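The Long Way Up for Noémie MacLeod

The first time most people heard Noémie MacLeod sing, she was playing a corpse. She had been cast as the drowned sister in Lunlow, a slow, rainy TV mystery that nobody expected to last past its first season, and in the flashback episode she hummed four lines of a lullaby over a kitchen sink. Viewers wrote in asking for the song. There wasn't one. She had made it up between takes!

She finished it that August, and it became the opening track on Didthorpe, the album that has kept her on the road ever since. It's a gorgeous record, all close harmonies and brushed drums, and it sounds like someone leaning over to tell you something on a long bus ride.

MacLeod grew up over her parents' dry cleaning shop, the youngest of 3 girls who all sang and all fought about who got the melody. She usually lost, so she learned harmony. You can hear it in her acting too - she listens to the other person in a way that makes you watch them both.
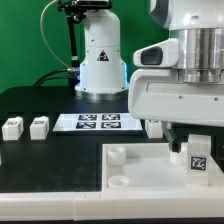 So does she think of herself as a singer or an actor?

"Whichever one I'm not doing that week," she says, laughing. "When I'm on set I miss the band. When I'm in the van I miss having a trailer with a heater."

The band is really a partnership with Rafsan Mondal, the guitarist and producer who has worked on everything she has released. They met at an open mic where the sign-up sheet had run out and they were asked to share a slot. They knew one song in common and played it in two different keys for most of a verse. Mondal still has the set list taped inside his guitar case.

He is the careful one. For Didthorpe he kept up to 85 takes of a single vocal, then used the second. MacLeod teases him about it onstage, and he takes it with a small bow and starts the next song before she's ready. 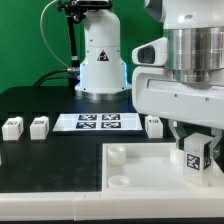
Their favorite room so far has been the old McIntyre theater, which holds 570 and has a balcony that creaks in the quiet numbers. They sold it out for three nights last fall, and on the last one MacLeod stepped away from the microphone and sang the lullaby with no amplification at all. I was in the back row and caught every word.

Next comes Cenholm, her first lead in a feature film. She plays a piano teacher who goes home to sell her late father's house and keeps finding reasons to stay. Mondal is writing the score, and the two of them have been trading voice memos at odd hours, his neat and labeled, hers mostly whistling. She hopes to have a second album ready by the time the film opens, and she already has a title that she refuses to tell anyone, Mondal included.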